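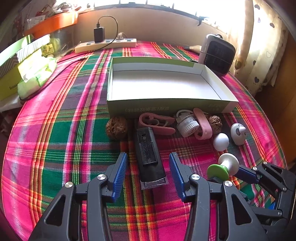 How to Look After a Gripper

Machines > Hands and Arms > Grippers

Shares 15 | Comments 4

A robot can do many clever things, but it cannot wash its own hands. That job goes to a person, and at the Noltthorpe workshop the person is Amarachi Mohammed. She starts before the robot is allowed to pick up so much as a walnut.

First, the power goes off. A gripper with power can close when it feels like it, and it has no opinion about whether your thumb is in the way.

Next come the pads. These are the ribbed blue parts on the inside of the two fingers, and they do the same work as the skin on your fingertips. The ribs help them hang on to things. They also collect dust, crumbs and fluff, like the bottom of a school bag. Amarachi wipes them with a damp cloth and waits 10 minutes for them to dry. The waiting is the hardest part, she says, and she has taken a gripper to pieces.

Then she checks the pins. Each finger is made of black bars joined by small silver pins, and the bars swing on the pins the way your knee bends. If a pin works loose, the finger wobbles. A wobbly finger will still try to pick up an egg – you just won't enjoy watching.

After that, the power goes back on and both fingers open and close 5 times. They should move like a pair of twins. If one gets there late, something is bent or dirty, and it's back to the cloth.

Last comes the table test. Round things like to roll away. Wrinkly things give the pads plenty to hold. Long flat things have to be grabbed in the right spot or they tip. A good gripper can manage all sorts, so you give it all sorts, and a cardboard box to put them in.

Amarachi writes the result in a notebook every Tuesday. Last week's page says "Left pad sticky. Jam?" and the matter is still open.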